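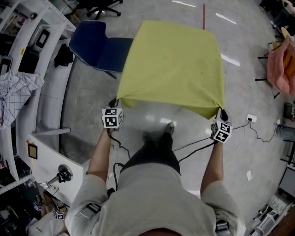

Figure 7.1 A yellow-green cloth held by two near corners over a polished floor.

Chapter 7
Barracks Accommodation and the Single Living Allowance

7.1 Scope of the chapter

Chapter 6 dealt with the siting of garrisons and the division of land between training, storage and domestic use. The present chapter is concerned with the domestic part alone, and within it with accommodation for unmarried personnel and for those serving away from their families. Family quarters are governed by different rules of tenure and are left to Chapter 8. Field accommodation, including tented camps, is treated in Chapter 11.

Three terms are used throughout. A bed space is the smallest unit that can be allotted to one person. A room is an enclosed space containing one or more bed spaces. A block is a building, or a separately numbered part of a building, made up of rooms and the shared facilities that serve them. Older regulations often use "quarters" for all three, and the reader should establish which is meant before comparing figures from different periods.

7.2 Why accommodation is provided

An armed force houses its members for reasons that differ from those of a civilian employer. The first is readiness: a unit living within the wire can be assembled and issued with equipment in a known time. The second is control of access, particularly where personnel handle weapons or classified material. The third is retention, which entered the planning literature much later. Surveys of leavers tend to rank housing below pay and family separation, but the three are hard to separate in practice, as a poor room makes a long separation harder to bear.

Dunleavy (see Further Reading) argues that the readiness case has been overstated since the end of large conscript armies. Her view is that most units can meet their notice to move with half their strength living outside the garrison. Frota takes the opposite position for air and naval stations, where shift work and technical duties place a higher value on short travelling times. Section 7.6 returns to this disagreement.

7.3 The Wakholm case

The garrison at Wakholm is used as a running example in this chapter. It was built for a single infantry battalion and later took in a signals squadron and a supply depot without any addition to its domestic estate. At the time of the survey led by Tímea Bozsik it held 1000 bed spaces on paper. Of these, 769 were fit for use and allotted, 62 were fit but vacant, and the remainder had been withdrawn because of damp, defective wiring or the loss of a fire exit.

Two points should be noted. The gap between the paper total and the usable total was not visible in the annual return, which asked only for the number of bed spaces held. The vacant spaces, moreover, were almost all in rooms reserved for senior ranks, and local orders did not allow them to be offered to juniors. A garrison can therefore be short of beds and have empty ones on the same night.

The remedy adopted was modest. The return was changed to show withdrawn spaces separately, and the commanding officer was given authority to re-grade rooms for up to one year. No new block was built until the second phase of works, which is described in Section 7.5.

7.4 Standards and grading

Rooms are graded on four factors: floor area, degree of sharing, sanitary provision and condition. The first three are fixed when the block is designed. Condition is assessed by inspection, normally each May, and is the only factor that the occupying unit can affect directly. The grade sets the monthly charge, so an error in grading is also an error in pay.

Inspection is carried out jointly by the unit and the estate authority. Where they disagree, the lower grade applies until the matter is settled – a rule that protects the occupant but gives the estate authority a reason to settle quickly. Furniture and bedding are accounted for on a separate inventory and play no part in the grade.

7.5 Contents of the remaining sections

Section 7.5 continues the Wakholm case with the replacement of two withdrawn blocks. Section 7.6 examines the readiness argument. Section 7.7 sets out the calculation of the single living allowance, with worked figures for a member who moves out during the month. Problems are given at the end of the chapter.

Key terms: bed space; block; grade; notice to move; withdrawn space; single living allowance.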